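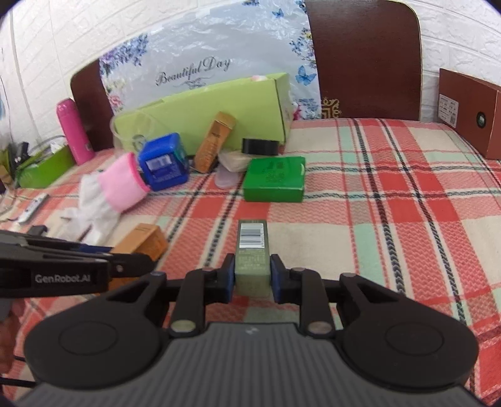

Small box with a barcode label.

How to pack a parcel of odds and ends
by Armindo Vieira

Mixed parcels go wrong more often than single-item ones. Small things slide into the gaps, work against each other and come out scuffed. The method below suits a carton you can carry under one arm.

What you need: a carton, paper tape, scrap paper and a kitchen scale.

1. Sort by weight. Heavy items go on the bottom, in the middle.

2. Weigh everything together with the empty carton. If the total is over 1,000 grams, use a double-wall carton.

3. Line the base with crumpled paper. Two inches is enough for most things.

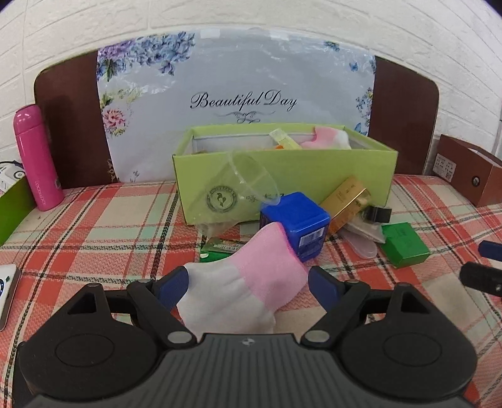

Pink-and-white sock and a blue cube-like item.

4. Fill the gaps with soft goods. Socks, dish towels and T-shirts all work, and they cost nothing extra if they were going in the parcel anyway. Keep them away from anything that could leak.

5. Tape lids shut. One strip over the top and down both sides will hold — don't wrap tape over a printed label. 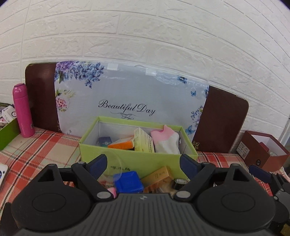 6. Close the flaps and shake the carton gently. If you hear movement, open it and add paper. Repeat until it is quiet.

7. Tape the center seam first, then both end seams.

Write the address on the largest face, and put a second copy inside. Tomás Lobo at Nemwood also writes the contents on that inside slip, and I have done the same with every mixed parcel I have mailed since October.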